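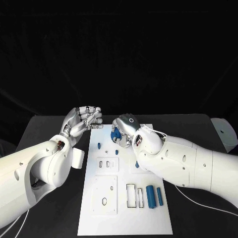
26 Dec 2018

A thread on a small problem I have been working on since July: a view of Dristuvley bridge that has been sold as a watercolour at least twice, and which I now think is a hand-coloured etching. Long, and mostly about paper.

The sheet came up in a general sale listed on Skivia, in a mixed lot with two flower pieces and a map. Catalogued as "English school, watercolour over pencil, Dristuvley bridge from the east". No signature, no date, old gilt frame with a bad chip to the bottom rail.

I bought the lot for the frame label, which could be read in the listing photograph. It says Sárközi, Carver and Gilder, Treltlow. I have been keeping a list of Sárközi labels for some years and this one had a wording I hadn't got.

2 comments · 700 shares

For anyone new to this: the Sárközi shop in Treltlow framed pictures, cleaned them, sold drawing paper and colours, and published a few local views. The labels changed when the shop moved or when the family took on a new line of work, so they help with dating.

They help with dating the frame, I should say. People reframe pictures. A label tells you where the picture was at one point in its life and nothing at all about who made it.

The label on this one mentions "drawing copies lent out". That means sheets hired by the week to people learning to paint, who took them home, copied them and brought them back. Plenty of shops did this. I had not seen it on a Sárközi label before.

So my first thought was that this was a pupil's copy of a hired drawing. The handling seemed right for that. The trees on the left bank are careful and a bit lifeless, and the sky is a good deal better than the rest, as if done by someone who had been shown how to do skies.

I left it in the frame over the summer. The backing was sound and I had no wish to disturb it. In the autumn the glass slipped and it had to come out anyway.

Out of the frame, the first thing to notice was the margin. The mount had been cut to cover the edge of the picture by a good finger's width all round. Under it, along the bottom, there is a faint ridge in the paper, running straight and turning at the corner.

That is a platemark, or what is left of one. When an etching is printed the copper plate is pushed hard into damp paper and leaves a step at its edge. You don't get that on a drawing. Here it has been flattened, probably when the sheet was stuck down on card, but with a lamp held low to the side it shows.

Then I looked at the "pencil". Under a glass the lines in the bridge stand very slightly proud of the paper and they are an even grey from one end to the other. Pencil catches on the tops of the paper grain and skips the hollows. These lines don't skip.

The ink is pale grey where you would expect black or brown. There is a reason for that. Views meant for colouring were often printed in a weak grey so the outline would sink under the washes and the finished thing would pass for a drawing. They were sold as "in imitation of drawings" and the better ones still fool people.

This one fooled me for months and I had it hanging over the desk, so I'm not going to be rude about the auction house.

1,339 likes

Next question: if it's a print, where are the others? An etching is normally made to be printed more than once. I went through Skivia for every sale with Dristuvley in the title. Most are late postcards and railway views. None of them is this one.

I then wrote to the museum at Treltlow, where the topographical prints come to 4,000 sheets, only part of them listed. They kindly let me go through the boxes for the river parishes myself. Good light, large table, pencils only.

Nothing under Dristuvley. Nothing under the name of the river either. It was in a box marked "Unidentified – bridges", and it had no colour on it at all.

Same bridge, same trees, same cart at the near end. Plain grey outline with a bit of shading under the arches and the sky left completely blank. Seeing it bare made sense of the coloured one. The sky is the best part of mine since there was no outline there to fill in. Whoever coloured it had to paint that part freehand.

The museum's sheet has its full margins. Below the picture, in very small letters, it says "Sold at Treltlow". No artist, no etcher, no date. There's a blank space in the middle where a title would normally go.

A print without a title is usually a proof, pulled before the lettering was finished. But the words "Sold at Treltlow" are neatly done and don't look provisional. My guess is that the plate was never meant to have a title and was published in this form, as an outline for pupils to colour.

Which would fit the label. The shop lends out finished drawings for copying, and also sells printed outlines for those who can't draw well enough to copy. You get the outline, you borrow the coloured model, you paint yours to match.

I want to be careful here. The plate does not name Sárközi. There were other sellers in Treltlow in the same years, a stationer and a bookseller that I know of. The link between print and shop is the label on my frame, and see above for what a label can prove.

The paper doesn't settle it either. Mine is wove, fairly thick, with no watermark in what survives, but it has been trimmed at the top and a mark could have gone with the trimming. The museum's is thinner and has part of a mark in one corner, the tail of a letter and a bit of border. I've traced it and not matched it yet.

The bridge itself gives one fixed point. Both sheets show the toll house on the near side with its chimney at the river end. The parish accounts for Dristuvley record the chimney being taken down and rebuilt against the road wall after a flood. So the drawing behind the plate was made before that.

The plate could still have been made a long time after the drawing, of course. Old sketches were used for prints all the time. An outline meant for practice had no need to be up to date.

One thing I got wrong along the way and should put right. In an earlier post I said the cart in my picture was an addition by a later hand, as the colour on it looks different. The cart is etched. It's on the museum's sheet in exactly the same place. The red has just faded less than the greens round it.

Several people have asked how to check their own pictures. Take it to a window and hold it so the light comes from one side, almost flat to the surface. Look along the margins for a straight step. Then look at the outlines with a magnifier. A cheap one is fine, ten times is plenty.

If the picture is in an old frame with the original backing paper, please don't cut it open out of curiosity. Photograph the back first, every label and scrap of writing, and if you do have it opened, keep the old backing. A lot of what I know about Treltlow comes from backing paper that somebody didn't throw away.

And a coloured etching isn't a disappointing watercolour. For this kind of local work the outlines are far rarer than the drawings. They were cheap, they were used by learners, and most went on the fire.

To the person who asked about value: I don't know. I paid less for the lot than the frame repair is going to cost. The flower pieces have gone back to sale, the map I've kept.

Things I would like to hear about: any view with a Sárközi label mentioning "drawing copies"; any print lettered "Sold at Treltlow" with no title; any picture of Dristuvley bridge from the east, however bad. Bad ones are useful. If this was a pupils' subject there should be several, all with the same cart and different skies.

Photographs of the back are as welcome as the front. I'm slow to answer messages but I do read them.

Small addition: a reader has sent me a picture of a mill by the same river, coloured, very pale grey outline, margins hidden by the mount. The mount is glued down and the owner would sooner leave it alone, so for now it goes on the list with a question mark.

2 comments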